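Ellari gripper kit, four months on a small bench
Posted by Wayne Lightfoot

We bought the Ellari gripper kit from Perncombe in April, with the wrist camera and the soft cover included. The price was 1,748 dollars, and shipping added 88 more. I wanted it for handling vegetables and light items, because our old gripper from Verbeke was made for boxes and it bruised everything else. Both of the views below come from the wrist camera.
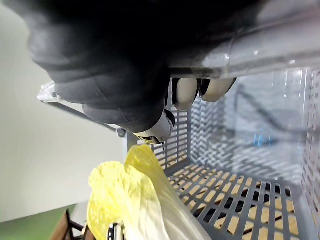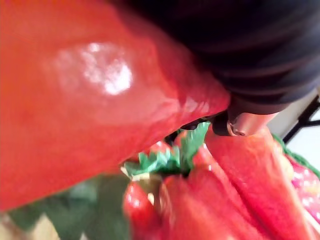

Setting it up

The mounting plate fit our arm without an adapter, which I did not expect. The cable is too short – I had to order an extension. The manual is 244 pages long, and the part that a new owner needs is in one chapter near the end. Read that chapter first. The software found the camera on the second try and has found it every time after that.

Soft things and leaves

Napa cabbage is a good test for any gripper, with those crinkled leaf edges and the thick smooth ribs under them. With the force at the factory setting, the kit tore the outer leaves. I lowered it by half and the damage mostly stopped. Coming down on a cabbage next to the wall of a crate is still slow work, and I set the approach angle by hand.

Shiny things

Glossy red produce was harder for the camera than for the fingers. A bright spot of glare on a smooth red surface can confuse the software, and when several red items are crowded together it sometimes takes two of them for one. Clear plastic gives a similar problem with reflections. The exposure menu helps, but it returns to automatic after each restart, and I have written to Ellari about it.

The camera also does not focus well when it is very close. For the last part of the approach you must trust the position numbers.

Wear and support

After over 200 hours the soft cover has one small split at a fold. A new cover comes from Rinine and takes two weeks. Support answers by email only, politely and in full sentences.

I would buy the kit again for produce. For boxes, I still use the Verbeke.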